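Notebook: pavement surface temperature, logger checks and first shade run 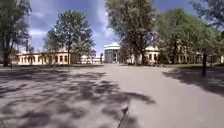
Entered by Samina Mughal
July 20, 2025
Shared folder copy, comments in the margin please

Purpose of today was to settle the offset between the two contact probes before the long run, then get one usable set of shade and sun readings. The offset part is done. The readings are partly usable.

Probes. Both are the Zelent surface type, same batch as the January order. Probe A was re-taped last week and reads high against the bath. Probe B is fine. Ran both in the stirred bath for 18 minutes at each setpoint and let the logger average the last stretch. A sits above B at every setpoint and the gap does not grow with temperature, so I am treating it as a constant and subtracting it in the sheet. Column G, not column F. Column F still has the old correction and should be left alone until the winter data have been re-exported.

Logger. The Fornex unit drops its clock when the battery door is opened, even with the backup cell in. Set the clock after the batteries, never before. I lost the start of the first file this way and had to line it up by hand with the radiation record. Sampling interval is 60 seconds for everything from here on. The shorter interval fills memory with nothing we use, and the smoothing throws most of it out anyway.

Contact. Still the weakest part of the method. Paste under the probe gives a steady reading but leaves a mark and changes the surface for the next visit. Foam cap and weight without paste reads lower and takes longer to level off. I used the cap for all points today so that the set is at least consistent with itself. A paste run on the offcut slab is needed before anybody quotes absolute values.

Edge of shade. Under a broken canopy the light at a fixed point comes and goes as the sun moves, so a single reading means little. What we want is the average over the hour, with the open-sky pyranometer for comparison. The Chaudhry spreadsheet assumes a point is either in sun or in shade for the whole interval, and that will overstate the difference between the two groups. I have started a version with a shade fraction per interval. It runs but has not been checked against anything.

Data. 256 records in the main file. Of these 51 are flagged, nearly all from the period when the cap on probe B had lifted at one corner. The flagged rows are kept and marked in the status column. Please do not delete them, as the lift shows a clear signature and I would like to write a filter for it.

Infrared gun. Took spot readings next to each probe. Emissivity left at the factory setting, so good for ranking points and no more. Ranking agrees with the probes except at point 4, where the gun reads warmer. Could be the angle.

To do
Paste run on offcut slab, both probes
Return the Praris cable with the cracked sleeve, ask for the longer one
Re-export January files with column G correction
Check shade fraction version by hand for one hour
New foam for caps, closed cell, same thickness as now

Batteries are on the charger in the back room. Logger is in drawer 2 with its clock set, so leave the door shut.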